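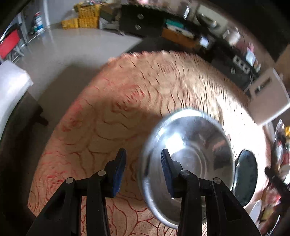 right, Otudlow class thread, as promised to the parents who couldn't make the open morning. typing this on the bus so bear with me

this half term is SOUND. the little ones (Otudlow, 4s and 5s) have been making instruments. the older ones in Parnach class have been finding out how sound gets to your ear. both rooms very loud. sorry to the office

started with shakers. two paper cups, lentils or rice or dried peas, tape round the middle. we did a listening game first — shut your eyes, which one is the rice. lentils vs rice is harder than you'd think

tip if doing at home: masking tape not sellotape. they can tear it themselves and you aren't sat there being the tape person all afternoon

then box guitars. tissue box, elastic bands, a pencil pushed under the bands at one end. thick bands low, thin bands high. Kenta Furukawa (our Year 4 helper on music afternoons) showed them how pressing down halfway along changes the note and that was the rest of the lesson gone

one child named hers Gary. the guitar. Gary goes home at the end of term with everything else

Parnach did string telephones. yoghurt pots, holes made by a grown up with a skewer, string knotted inside. it has to be pulled TIGHT. the first go was all floppy string and shouting across the hall, which they could hear perfectly well without the pots

second go much better. Mr Puma took them out on the field and they measured how far apart you could get and still hear a whisper. best pair got to 56 metre sticks laid end to end. they wrote that number on absolutely everything

question from that one which I'm still thinking about: does it work round a corner. we tried. it goes very muffled once the string touches the wall. they decided the wall was "eating it" and I've left that on the display as it is

rice on cling film next. cling film stretched over a tub, a few grains on top, then hum close to it, don't touch. the rice hops. low hums did more than high ones for most of them. do NOT blow, there's always one who blows

if yours comes home wanting to hum at things, that's why

Ms Noguchi's been doing the singing side. we've got two rounds nearly there and one that falls to bits in the third line every time. Kobori class are joining us for the last one so there'll be a lot more voices

oh and the listening walk!! out the side gate, down to the bridge and back, clipboards, draw what you hear. we got: a bus, pigeons, a man's keys, somebody's tummy, "wind in my hood". the tummy drawing is excelent

sound map is up outside the Parnach room now, long roll of blue paper. parents please do add one, pens are in the tub. Tatsuya Katayama's grandad has already drawn a kettle

reading corner books that go with all this are in the red box. two at a time please and sign them out, we lost 5 last term and I'd like them back if anyone finds one under a bed

what we need from home by the end of next week —
clean yoghurt pots (big ones)
shoe boxes with lids
elastic bands, any size
cardboard tubes, not loo rolls pls, kitchen roll ones are fine

no glass jars. I know they make a lovely noise. no glass jars

sharing assembly is in December, 2.30 in the hall, doors from quarter past. Otudlow on first, then Parnach, then everybody for the singing. younger brothers and sisters very welcome, buggies at the back

for those asking, the music fund is at £2,109 after the cake sale. we were aiming for 2,000 so THANK YOU. it goes on a proper set of chime bars and new beaters, Mr Tsuchiya is ordering from Sellau this week

if your child was away for the shaker day they can make one in the morning slot, just tell me at the door. takes ten mins

someone asked if the box guitars can be painted. yes but paint BEFORE the elastic goes on. learnt that one with the first lot, sticky bands, everyone cross

my stop. more on the tube trumpets when we've made them, assuming enough tubes turn up

ps jumper left on the peg by the sink, no name in it, age 5-6, smells strongly of oranges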